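Jurnix simulator with the Lenida gripper pack: four months in, and one nasty fault

I've been putting off this review until I got to the bottom of the grip problem, and now I have, mostly, so let's go. Wrist camera view with the fingers open: 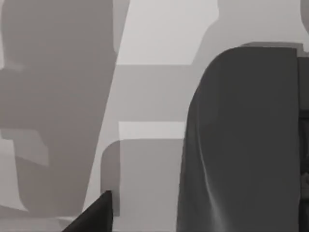

What I bought and why

Jurnix is a desktop robot simulator. You load an arm, you load a gripper, you put some blocks and bins in front of it and you try out your pick programs before you let them loose on the real thing. The Lenida pack is an add-on that gives you their two-finger gripper with a wrist camera already mounted. I do small automation jobs out of a shared shop in Broston, usually machine tending and packing, and I wanted something I could test on at the kitchen table without tying up the arm at work.

The base license is a one-time purchase and the gripper pack is $86 on top of that. For what you get, I think that's fair! Setup took me one evening, including a long detour because I hadn't updated my graphics driver in forever (my fault).

The good stuff

It's quick. I could run a full pick-and-place cycle over and over while I made dinner, and by the end of the first week I had more than 4,000 attempts logged. The log viewer is the best part of the whole package. You scrub along a timeline and the finger position, commanded force and contact state all move together, so when a pick goes bad you can park right on the bad moment and stare at it.

I also like that the arm model respects joint limits properly. My last simulator would happily fold an elbow through itself and tell me everything was great.

The wrist camera is okay. I run it in grayscale and the background is soft, softer than I'd like, so don't expect to read part numbers off anything. Up close the fingers look decent. If you're training something that depends on fine texture you'll want to look elsewhere, but for checking whether a finger is about to hide your part from the camera, it does the job.

The fault

OK, so. In September I was testing a tending cycle for a customer, and I had the protective stop wired up in the sim the same way it's wired on the real cell. Trip the stop, arm freezes, gripper holds whatever it has. That's how I configured it and that's what the settings panel said.

Except that sometimes the gripper opened. The arm froze perfectly and then the fingers just let go and the block dropped. It didn't happen every time, which made me crazy. I'd trip the stop ten times and get ten good holds, then come back after coffee and drop two in a row.

I blamed my own program first, of course. I stripped it down to nothing: close on block, lift, stop. Still dropped. Then I started going through the timelines, and there it was. If the stop landed while the fingers were still closing, before the contact state flipped to "gripped," the pack threw away the close command and went back to its default. And the default is open.

I ran a batch of 30 stops timed inside that little window and every single one released. Outside the window, I couldn't get a release at all.

Now, it's a simulated block. It fell on a simulated floor and no toes were involved. But I had been about to sign off on a stop behavior based on what this thing was telling me, and the reverse case worries me more. If the pack had wrongly held on, I could have walked up to a real cell believing the part was secure. People do lean on these tools for safety decisions, even when the manual says not to. (It does say not to, on page 32. I've read it now.)

What support said

I wrote to Lenida with my logs and got a reply from Solène Barbier the next morning. She reproduced it that same day, which I really appreciated, and told me the release state lives in a config file that the settings panel doesn't touch. So the panel had been showing me "hold" while the file said "open." She sent a patch that makes the two agree.

The patch fixed the default. It did not fix the dropped close command, so if you stop mid-close the fingers now stay put partway, with whatever force they had at that instant. That may be fine for you. For a heavy part I don't trust it. She says a proper fix is coming and I'll update this when I've tried it.

Jurnix themselves took nine days to answer and then pointed me back to Lenida. Not thrilled.

If you already own it

Open the gripper config and look at the release state yourself. Don't go by the panel. Then write a test that trips the stop while the fingers are still moving, and run it at several points in the close. My friend Rhodri Trevor did this on his copy after I complained to him on the phone, and he got the same drops with a completely different arm.

And please do your stop testing again on the real cell, with the guarding in place and a part you don't mind losing. I did mine over two afternoons. The real controller held every time, by the way, so in my case it was the pack that had it wrong.

Would I buy it again?

Yeah, I would, for the log viewer alone. But I've stopped using it for anything to do with stops, and I've knocked my rating down from what would have been a pretty glowing one.

Three out of five for the gripper pack. Four for Jurnix on its own, minus a bit for the slow email.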